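From: Florian Bouvier
To: gripper-users list
Date: 12 January 2025
Subject: Re: Kumeck fingers on thin plastic

So-ying Chang wrote:
> We are still deciding between the Kumeck and the Marwat for the second cell.
> The Marwat data sheet says 500 g payload and that is plenty for us. What
> I can't find anywhere is how either one does on things that give when you
> squeeze them. Has anyone tried cups or empty bottles? And do you run the
> same force limit on both arms?

Hi So-ying,

Yes, we have been on cups and bottles since June. Both arms have the Kumeck on them now. We had the Marwat on the left one for 2 weeks before that, so I can compare, but only on our parts.

The Marwat holds a full bottle better. On a clear cup it was too strong at the lowest setting we could reach from the Burkari controller, and the wall folded in. With the Kumeck I can go low enough that the cup keeps its shape, even on its side with something in it.

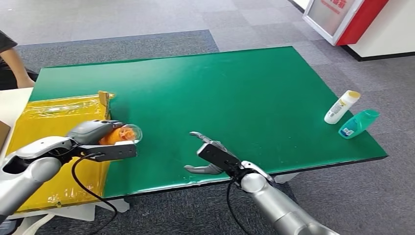 Force limits are different on the two arms. The left one does the cups and stays at 45 on the controller scale. The right one does the bottles and sits at 105. I tried one value for both and the bottles slipped when the arm turned.

Two other things. Watch the cables under the wrist. Ours hang in a loop and I had to slow down joint 6 until Clémence worked out a better length. Also, shiny plastic is hard on the depth camera. We get holes in the cloud on anything clear, so for cups I take the grasp point from the color image and use depth only for the board.

I have not tried the softer pads from Hirkell. Valdir, you had a set on order - did they ever arrive?

I can send you the controller settings file if you want it.

Florian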